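Die Haarbürste und ich: wie man einem Roboterarm das Greifen vormacht

16. Dezember 2025
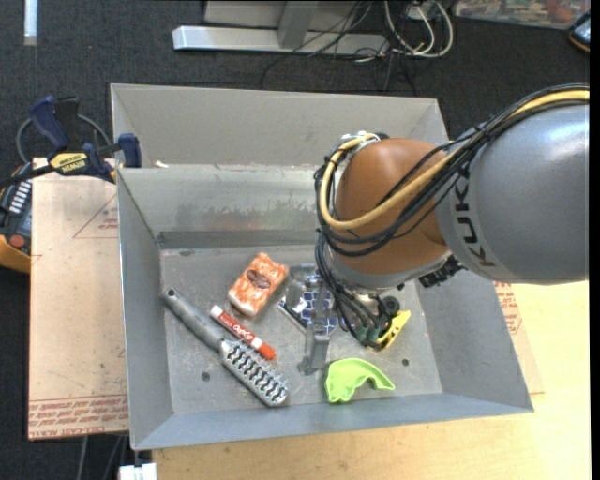

Lesezeit: 3 Minuten

Seit Mai verbringe ich einen ziemlich großen Teil meiner Abende damit, einen KUKA-Arm aus der Ferne durch eine Blechwanne zu steuern, und weil mich an Geburtstagen und beim Bäcker immer wieder jemand fragt, was ich da eigentlich treibe, schreibe ich es jetzt endlich einmal auf. Es wird ein bisschen länger, holt euch ruhig einen Tee.

Das Projekt heißt Waltia, und die Idee dahinter ist schnell erzählt: Der Arm soll lernen, Kleinkram aus einer Wanne zu holen, ganz egal, wie er darin liegt. Dafür bekommt er Vorführungen von uns. Ich sitze am Steuergerät, bewege die Hand, der Arm macht es nach, und alles wird aufgezeichnet: Gelenkwinkel, Greiferöffnung, Kamerabild. Bis zu 2.000 solcher Vorführungen wollen wir sammeln, 800 haben wir. Wer jetzt denkt, das sei eintönig, hat ein bisschen recht, aber nur ein bisschen!

Am Anfang habe ich nämlich gegriffen wie jemand, der mit Ofenhandschuhen eine Nadel aufheben will. Man unterschätzt völlig, was die eigene Hand alles ohne Nachfragen erledigt. Ich fasse zu Hause in die Schublade, erwische den Stift, drehe ihn unterwegs zurecht und denke dabei ans Abendessen. Mit dem Arm muss ich mich vorher entscheiden: von welcher Seite, wie steil, wie tief. Und der Greiferfinger mit seinem flachen Fuß will wirklich knapp über den Boden, sonst schließt er über dem Gegenstand ins Leere. Zu tief darf er auch nicht. Das Geräusch von Metall auf Blech kennt inzwischen das ganze Haus (Entschuldigung an den zweiten Stock).

Der Whiteboard-Marker ist mir von allen Sachen der liebste. Er ist rund und gerade und nimmt einem wenig übel, solange man ihn quer zur Längsachse fasst. Die graue Haarbürste ist da ganz anders. Am Stiel geht es eigentlich gut, aber dann hängt vorne der Bürstenkopf und zieht nach unten, und wenn man zu weit hinten gegriffen hat, dreht sie sich einem aus dem Griff heraus. Liegen Marker und Bürste auch noch dicht nebeneinander in dieselbe Richtung, muss man sich überlegen, wen man zuerst nimmt. Ich nehme fast immer den Marker. Leonilde nimmt fast immer die Bürste, und wir haben darüber schon Diskussionen geführt, die länger gedauert haben als die Aufnahmen selbst.

Leonilde Coelho steuert an den Tagen, an denen ich nicht kann, und sie ist um einiges schneller als ich. Ihr Rat in der ersten Woche war, die Gegenstände nicht dauernd schön hinzulegen. Ich hatte mir nämlich angewöhnt, alles ordentlich mit Abstand zu verteilen, wie beim Tischdecken. Sie hat die Wanne genommen, den Inhalt einmal durcheinandergebracht und gesagt: »So sieht es bei mir in der Handtasche aus, das soll er können.« Seitdem wird geschüttet. Meine Erfolgsquote ist daraufhin eingebrochen, und zwar gründlich, aber die Aufnahmen sind viel nützlicher geworden.

Was ich auch lernen musste: Ein verpatzter Versuch ist kein Grund, gleich auf Stopp zu drücken. Wenn mir das kleine orange-weiße Päckchen wegrutscht, bleibe ich jetzt dran, fahre ein Stück hoch, setze neu an und versuche es noch einmal. Auch diese Korrekturen landen in den Daten, und gerade davon hatten wir lange zu wenig. Wirklich unbrauchbar sind bei mir nur die Versuche, in denen ich zögere. Der Arm steht dann einfach da, zwei Sekunden, drei Sekunden, und beim Nachspielen zögert er genauso wie ich. Es ist ein merkwürdiges Gefühl, die eigene Unentschlossenheit von einer Maschine vorgeführt zu bekommen!

Für die nächste Runde möchte ich mehr flache und gebogene Teile dabeihaben, so wie das hellgrüne Kunststoffstück vorne an der Wand. Dicht am Rand kommt man mit dem Greifer schlecht daneben. Leonilde schiebt solche Teile erst zur Mitte und greift dann, ich versuche es stur von oben. Welche der beiden Methoden das Modell am Ende übernimmt, wissen wir noch nicht, die letzten 200 Aufnahmen sind noch nicht einmal durchgesehen. Das mache ich über die Feiertage, mit Plätzchen neben der Tastatur, und dann schreibe ich euch, ob Marker oder Bürste gewonnen hat.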